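The bicycle, and what the police made of it

My bicycle was stolen from the rack outside the Clurklow building, where I have parked it for seven years without incident unless you count the pigeons. It was green, mostly, and had a bell that sounded like a spoon falling down some stairs. I came out after work and found the lock lying on the sidewalk in two pieces, neatly side by side, as if the thief had been raised well.

I reported it online. You are encouraged to report these things online now, in case the desk officer and I should breathe on one another. The form wanted to know whether the suspect was still on the premises. It wanted to know whether I had been injured, and there was a drop-down menu for that, starting at "bruise." It then asked me to describe the property in 15 words or fewer, and I spent longer on that than I have on some birthday cards. I left out the bell in the end. I have regretted it.

What I got back was a case number ending in 2047 and an email thanking me for choosing to report a crime. I hadn't realized there were other options on the menu. The email said an officer would be in touch if there were "viable lines of inquiry," and I took this to mean goodbye.

Being the sort of person who can't leave a thing alone, I went looking for viable lines of inquiry. There is a locksmith on the corner, Sampaio, with a camera over the door. The man inside was very decent about it. He explained that the camera points at his own door, that he had thought hard about where to point it, and that he would be glad to sell me a better lock. I said I no longer had anything to attach it to. He said people usually come back.

The bakery across the street has a camera too, but it is the kind that's only a plastic case with a red light in it. They asked me not to spread that around, so I haven't said which bakery. 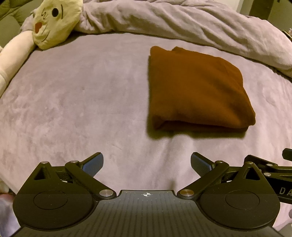

Albertina Vieira thought I was going about it all wrong, and that the thing to do with a stolen bicycle was to sit very still and watch the secondhand listings, where hers had turned up after nine days with its own basket still on it and the seller calling himself a collector. She'd sent the link to the police and heard nothing, then sent it again with the word "urgent" and got a phone call the same afternoon.

So I watched the listings. I watched them over breakfast and I watched them in meetings, with my camera off and my face, I'm told, audible. You learn a lot about a town this way. There are a great many men selling one pedal. There is somebody on the north side who has had a tandem up since last December and drops the price by a dollar whenever he loses heart.

On the fourth evening there was my bicycle. It was described as a vintage racer, and I felt almost flattered on its behalf. The saddle was different but the dent in the rear fender was mine, from the time I backed into a mailbox on Tremov Street at about the speed of a person looking for his glasses. The seller wanted more than I had paid for it. I'd been pedaling around on an investment.

I did as instructed. I sent the link, the case number, and the word "urgent," and a constable called Lurdes Caldeira phoned me before I had finished my supper. She was brisk and patient and had plainly had this conversation before. Did I have the serial number? I did not have the serial number. Did I have a receipt? I had a receipt for the bell. She asked me to send it along anyway, and to under no circumstances arrange to meet the seller myself. I had been composing exactly that message, with a fake name and everything.

I dug up the number in the end, on a warranty card tucked into the manual for a Skeleo pump I no longer own. The last four digits were 1807. I read them down the phone twice, in case anyone was in doubt.

They went to see the seller the next morning. He said he had bought it from a friend, and the friend, when they found him, said much the same about somebody else, and I gather it goes on like that for a while. There's been a caution for one of them. I'm not told which.

The bicycle is in the police property store, where it will stay until somebody signs something. I'm allowed to collect it by appointment, with a mask and two forms of identification. I called to ask whether the bell was still on it. The man at the other end put the phone down on the counter and went off to look, and some way away, very faintly, I heard the spoon go down the stairs.

Appointment's on the calendar. I've been back to Sampaio for the lock.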